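4.2 Where things are kept, and who remembers

We had gone into the Traldale households expecting to talk mostly about cooking, and for the first few visits that is what we did. It was only when we sat down to read through the early transcripts that we noticed how much of the talk was about putting things away. People would begin to tell us how they made a soup or a pie, and within a sentence or two they would be explaining which cupboard the big pan lived in, why it had been moved there, and who in the house still went to the old cupboard first. We changed our interview guide after that, and the present section draws on the 85 households visited with the newer version.

The word 'lived' deserves a little attention, as it came up in nearly every home. Spoons live in a drawer, the colander lives on top of the fridge, and the good knife lives somewhere the children can't reach. When a thing was out of place our speakers would say that it had 'gone walking' or, in the older part of the town, that it was 'on its holidays'. We grew very fond of this last phrase, and we have kept it as a code in our own notes. A kitchen, spoken of in this way, is a sort of village with addresses, and a newcomer to the household has to learn them much as one learns the streets around a new house.

Learning the addresses takes longer than people expect. One woman who had moved in with her husband's parents told us that it was a full year before she stopped opening the wrong door for the cups, and that her mother-in-law never once corrected her, but would simply wait - kindly enough, she thought - until she had found them. Another speaker, a retired baker from the Jellton end of the valley, had arranged his kitchen at home exactly as the bakery had been arranged, and his wife had put up with it for as long as they had both been there. She kept one shelf of her own and was quite firm about it.

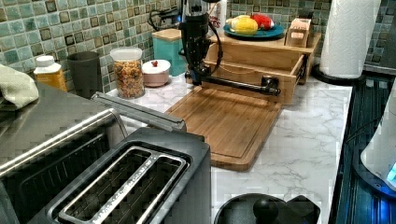
Figure 6. Worktop with drawer unit and cutting board.

Drawers and cupboards were spoken of rather differently, and this surprised us. A cupboard was nearly always described by what was in it (the tin cupboard, the plate cupboard), whereas a drawer was described by where it came in the order: top, second, bottom. Where the drawers sat in a small unit of their own on the worktop, like the light wooden one at the back of the counter in Figure 6, the pattern weakened, and our speakers tended to give the whole unit a name and to leave the single drawers without one. 'It's in the little chest' was felt to be answer enough. We suspect that size matters a good deal in this, as nobody minds opening two or three small drawers in a row, but it may also be that such units are bought later and never quite join the older system.

Flat things were the great trouble. Trays, lids and boards have no obvious address, and they were the objects most often said to be on their holidays. In several homes the board stayed out on the counter all day for want of anywhere better, and the speakers were a touch shy about this, as though a visitor might think it untidy. We hope we were reassuring. In his or her own kitchen, each member of our team does the same.

We should add a word on labels. Baudry, the newer estate, had more of them than the rest of the town put together, chiefly on jars, and a few families there had used the Flasteo label maker on their cupboard doors as well. These labels were read aloud to us with some amusement, for the contents had often moved on and the label had stayed behind. Even so, when we asked where the rice was kept, the speakers gave us the name on the door, and then went and fetched the rice from somewhere else.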